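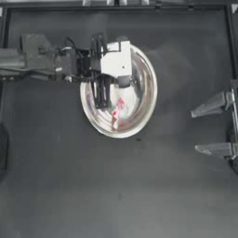
The arm over the steel bowl, gripper fingers down inside.

I've had the Clelleo arm kit on my bench since the week it shipped, and the question I get most is how to make it pick small stuff out of a bowl. Flat table picks are easy (the quick-start guide has you doing those in an evening!) but a bowl has walls, and walls are where people bend their fingers. Gripper fingers, I mean.

Start with the bowl itself. I like a wide, shallow one, so the fingers can get down inside without the rest of the gripper bumping the rim. Mine is shiny stainless steel, and shiny makes life harder for the camera software, so if this is your first go, grab something dull and come back to steel later.

1. Park the arm and run the zero routine. Wait for all 6 joints to report in before you touch anything.

2. Put the bowl where the arm can reach it without stretching all the way out. Mark the spot with tape if your bowl likes to wander.

3. Open the Teuber app, pick "New pick zone," and jog the gripper down by hand until the tips are just above the bottom. Save that as your floor height, then add 3 millimeters. The app will offer to do this for you. I say no and type it in myself.

4. Teach the rim. You touch off at 4 points and the app draws the circle. If your bowl is more of an oval, drag the handles until it matches.

5. Drop in one small object and run it at the slowest speed, with your hand near the stop button.

If the fingers close on air, your floor height is probably too high. If the arm faults on the way down, redo step 4 and go a little wider on the rim.

Reflections were my big headache. The camera kept finding two objects where I'd put one. Pongsak Sitthichai on the Adisham forum suggested turning the exposure way down and setting "ignore mirrored" to strict, and that cleared up most of it for me. His thread is long but the settings are in the first post.

Would I buy the kit again? Yep, though I'd skip the Sement finger pack and stick with the stock ones for bowls. Next up is getting it to pour, and I've already ordered a bigger towel.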